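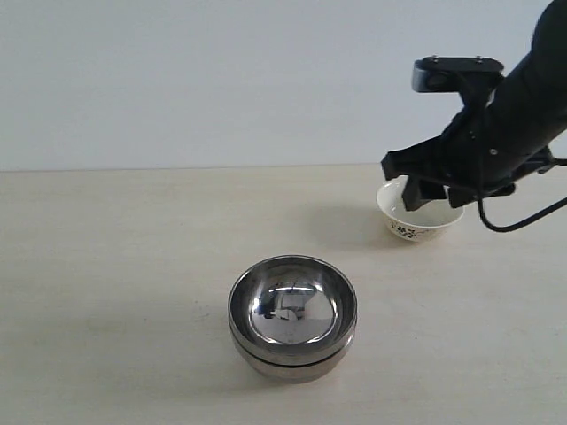
How do you get a cloudy film off stainless steel mixing bowls?
Warm white vinegar, a soft cloth and a few minutes of patience will do it. Wipe it on, let it sit while you put the kettle on, then wash with dish soap and dry right away with a towel.

I grew up drip-drying everything, so it took me years to learn that last part. Our water here in Meltholm is terribly hard, and every drop left on the metal dries to a little white ring. My aunt kept a flour sack towel on the oven door just for bowls, and I do the same now (mine is getting thin, but it still shines things up beautifully!).

For stuck-on dough, soak in cool water first. Hot water cooks the flour and turns it to glue. If something has really baked on, make a paste with 2 tablespoons of baking soda and a splash of water, and rub in the direction of the grain. Please keep steel wool away from it.
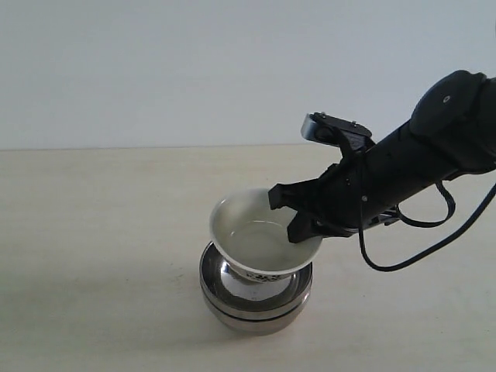 Storing & Stacking

Nested bowls save a whole shelf, but put them away even a bit damp and they grab each other like suction cups. If yours are stuck, fill the inside one with ice water and set the outside one in a pan of warm water, then give it a gentle twist.

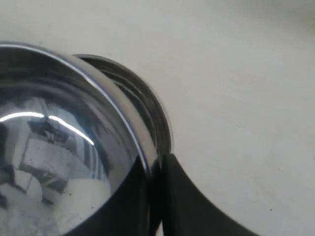 A paper towel tucked in between keeps it from happening again, and it saves the finish from scratches too. I've used coffee filters when I ran out, and they work just as well, especially for the small sizes.

Jade Poirier, January 8, 2021
Filed under: Kitchen, Cleaning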